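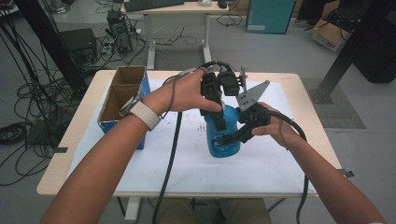
Spray bottles are my favourite part of this inspection, and I know how that sounds! They get handled more than anything else in the building and looked at less, so the bench round for Room 613 always starts with them. The blue one on the paper-covered table is a good one to learn on: translucent plastic, so you can hold it to the light and check the level and the colour of what's inside without opening a thing. While you're at that table do the paper too (dark specks around the base of a bottle go in the comments, whatever you think they are), and have a look into the divided cardboard box on the left.

Workshops > Room checks > Benches and bottles

Bench and Bottle Checklist, Room 613
Covers: tabletops, paper and sheet coverings, spray bottles, small boxes, table edges, floor within a pace of each table
Time allowed: 45 minutes
Tick = fine. C = fine, see comment. X = needs doing before the room opens.

PART 1 — BOTTLES

1.1 Contents named on the bottle, in words, readable at arm's length. C
Comment: Marker fades beautifully fast on anything that gets wiped. Two labels re-inked this round. Please don't write "cleaner". Write which cleaner and the dilution.

1.2 Date of filling on label or tag. X
Comment: Three without a date. Emptied, rinsed, refilled from the Kaewsai concentrate and dated. If you find one undated, do the same and don't try to work out how old it is.

1.3 Body sound. Run a thumb down the moulding seam, then around the shoulder, then the base. Tick
Comment: Scuffs are fine. What we're after is a whitish line that catches your nail, usually where the body narrows. Squeeze gently over the sink, never over the bench.

1.4 Trigger returns on its own and the nozzle turns to OFF. C
Comment: One sticky trigger, freed with warm water. I was thrilled, it's been on the list since autumn.

1.5 Filled to no more than two-thirds. Tick

1.6 Stands flat without rocking. Tick
Comment: Try it on the actual table it lives on. We've had bottles that were perfect on the sink and wobbled on paper.

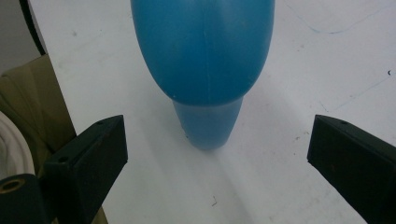
1.7 Outside wiped down, base included. C
Comment: Everyone wipes the top and the neck and then puts the thing straight back on its grubby foot. Tip it, wipe it, put it down on a clean spot. Takes no time and makes such a difference to the tabletops.

PART 2 — TABLETOPS AND COVERINGS

2.1 Covering lies flat, no curled corners. Tick

2.2 Covering replaced if torn, stained through or damp. C
Comment: Damp is an X every time, no discussion. Pen marks are a C. I'd rather have an honest pen line on a sheet than a fresh sheet over a wet patch. The new Vamlow roll is a touch heavier than the old one and sits down lovely, but it wants a proper cut with the long scissors, so no tearing it against the table edge please.

2.3 Loose bits cleared: threads, hair, offcuts, grit. C
Comment: Dry brush first, then a slightly damp cloth. Spraying straight on to grit just makes paste.

2.4 Edge clips fitted snugly, no sharp ends facing a seat. Tick
Comment: Small black ones are easy to miss with a sleeve and easy to find with a hip. Feel for them on both edges.

2.5 Boxes on tabletops dry underneath, dividers upright, nothing leaking into the cardboard. Tick
Comment: Lift the box. Every time! Looking down into it tells you nothing about the bottom.

2.6 Table legs firm, feet touching. C
Comment: One Grivmont table had a loose bolt at the window end, nipped up with the 10-minute kit. I've asked for spare washers.

PART 3 — EDGES AND FLOOR

3.1 Cables that leave a table go straight down and clear of feet. C
Comment: Where one drops over the edge to the floor, check the person sitting there can push their chair back without rolling on it. Sit down and try it yourself.

3.2 No puddles, drips or overspray. Tick
Comment: About 50 mL on smooth flooring is enough to put somebody on their back, and you won't see it against pale grey. Get low and look across with the light behind it.

3.3 Walkway to the door open. C
Comment: It's a crowded room and we love it that way, but gear creeps. Push it back to the line. 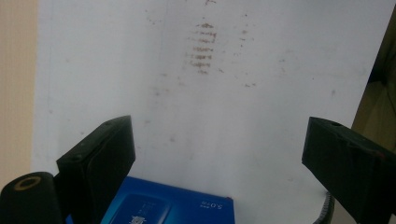

CLELLDALE, June

Comments from the second walk-round, done with Amnuay Chareonsuk after the room closed. We went over all 36 points on the long form as well as the short list above, and it was a cracking afternoon's work.

On item 2.1, Amnuay prefers the sheet to stop short of the table's side edge so a strip of bare surface shows. I was doubtful and I'm now a total convert: you can see straight away if the sheet has drifted, and your forearm doesn't drag it. From this round on, a bare strip on at least one side counts as a Tick, and an overhang on the seat side is a C.

On item 2.2, change coverings with everything off the table. Sliding bottles from one half to the other while you swap the paper is how we got the spill in the first place.

On item 1.2, tags go on the neck with string. The rubber bands perish.

Still open:
- Spare washers for the Grivmont tables
- Second long scissors, left-handed if there's such a thing in stock
- Shelf label for the Kaewsai concentrate, lower shelf, facing out

Put your initials at the bottom of the sheet, leave it in the tray by the sink, and take a blank one for next time.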